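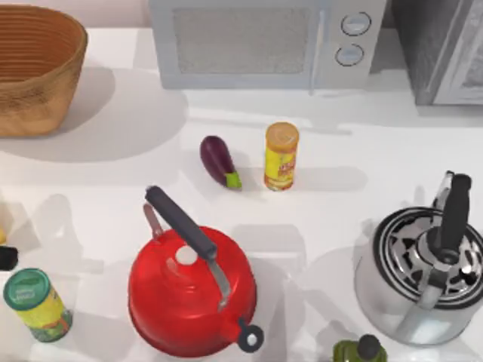
Why does a planner stop when there is still a free path?

A planner stops when its time is finished. The path may be there, but the planner did not find it yet.

Ga-eun Do had written these two lines on the first page of her notebook in the week she came to Gudau, and in July she read them again, sitting in the office with her coat on. The air conditioning was too strong on her side of the room. She had started 2,000 runs of the kitchen before going home, and in the morning the table on her screen said that 37 of them had ended with the arm standing still.

It had not hit anything. In all of these runs the arm went some way over the counter, and then it stopped and waited until the run was closed. The log gave one word each time, HOLD, and after this word there was nothing.

She opened the first one and played it slowly. Then she played the second one. By the fourth she had stopped looking at the arm and was looking only at the small numbers in the corner, where the planner told how long it had been thinking.

"You are still with the kettles?" asked Jhosep Flores. He was eating a pear.

"With the whole counter," she said. "It goes well until the goal changes. Then it holds."

"Perception?"

"I gave it the true positions. There is no perception in this test."

He nodded and went back to his desk, and she could hear that he was not convinced. Jhosep worked on perception, and he was used to being blamed for things. When somebody told him it was not his part, he liked to check it himself.

She made the task smaller. She took away the moving goal and told the arm to go to the microwave, to the upper knob, and to stay in front of it without touching. She ran it with one seed, then with another. It was good. She asked for the lower knob, and it was good also. Then she changed from the upper to the lower while the arm was still on its way, and the planner held. 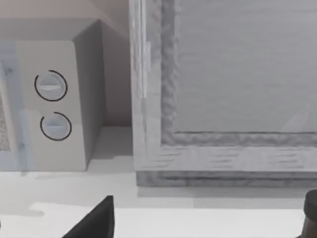
Dong-geon Seok wrote back before lunch that he remembered the hold very well, that he had put it in himself at Khaemba, and that he was sorry. In those days, he wrote, the planner had roughly 50 milliseconds for each new path, and if it came late the arm was told to stand, as a late path was worse than no path. He had wanted to add a second try. Then his daughter was born, and after this he changed jobs, and the second try stayed in his head. He asked if the file still had his bad joke on the top. He asked also how the coffee was at Gudau.

Ga-eun looked. The joke was there. It was about a snail, and it was really bad.

She found the place further down in the file. It was a short function, clean and well named, and it did exactly what he had said. When the new path was late, it kept the arm where it was and set a flag. The flag was called try_again. She searched for it in the whole project. It was set in one place and it was read in no place at all.

She sat for some time with her hands under her legs, for warmth. It was strange to be angry with a word. For years this flag had gone up, like a pupil who knows the answer, and the teacher was looking out of the window.

After lunch she wrote the other half. If the flag was up, the planner had to start again from the place where the arm was now standing, with the old path as a first guess. She wrote it, she threw it away, and she wrote it shorter. Jhosep came with his chair and read it over her shoulder.

"What if it is late again?" he said.

"Then it holds and tries again."

"And again?"

"2 times," she said. "Then it must say why."

He thought about it. "I would like that," he said. "A reason in the log. Even if the reason is me."

She gave the new version a different room before she trusted it, one with a wooden table, and asked for a place beside the can. In the middle of the way she moved the goal.

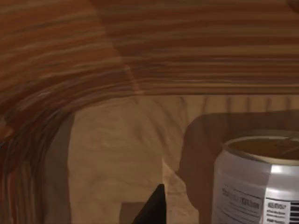

The open can and the tip of the finger, wooden table.

The log said HOLD. Under it, in the next line, it said TRY 1, and then came a path with all its points.

She did not call Jhosep at once. She put the 37 seeds in a list, pressed the key, and went to the kitchen, the real one, to find something hot to drink. When she came back the bar was not even at the half. She wrote to Dong-geon that the coffee was weak and that his snail could stay where it was. Then she took off her coat, hung it on the chair, and watched the bar.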